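Unit 4 Handout: Working Surfaces and Wear

Course: Care of Rooms and Furnishings
Read before Friday's class. Bring the Bevan worksheet with you.

What this unit covers

Last week dealt with floors. This week moves up to tables, counters and walls, and to the covers people put on them. Most of the complaints in the Niltow housing file are about surfaces of this kind, and most of them could have been settled with a decent check-in sheet.

Fair wear and damage

Fair wear is the change a surface goes through in normal use. Damage is a change caused by an accident, misuse or neglect. The line between the two depends on what the surface is for. A cut in a chopping block is fair wear. The same cut in a dining table usually is not.

When you inspect a surface, write down:
– the type of mark (scuff, scratch, dent, stain, burn)
– where it is and which way it runs
– whether it can be felt with a fingernail
– whether it comes off with a damp cloth

A scuff is material left on top of the surface. A scratch is material taken away. They can look the same from a standing position, so get close and look along the surface with the light coming from the side.
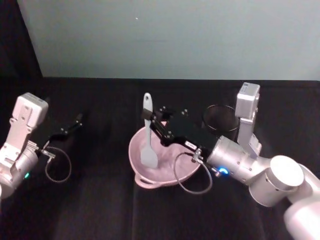
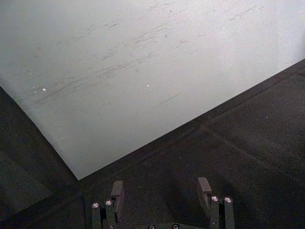
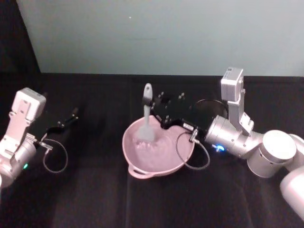 Black cloth on a table in the first and third pictures; scuffs and scratches on a pale panel in the second.

Always record the direction of marks. Marks that all run one way tend to come from a repeated action, such as sliding a tray. Marks that run in every direction tend to come from general use over a long time. This is a guide only – do not write a cause in the report unless you have something to back it up.

Covers

A cloth protects against light scuffs and small spills. It does little against heat, and a spill left under it can do more harm than one left in the open. Lift the cover at every inspection. In the Skadum case the cover had stayed in place for two years and the finish came away with it.

Cost and records

The Mavcombe figures are used in the worksheet. Replacing the counters in the shared kitchen was quoted at 2,992. Refinishing them was quoted at 2,089. Work out the saving, then say what else you would want to know before choosing. The expected life of each option is in the Bevan tables.

Keep inspection sheets for the full length of the tenancy plus 30 days. Write in ink and initial any changes.

For Friday

Finish questions 1 to 6 on the worksheet. Question 7 will be done in class, in pairs.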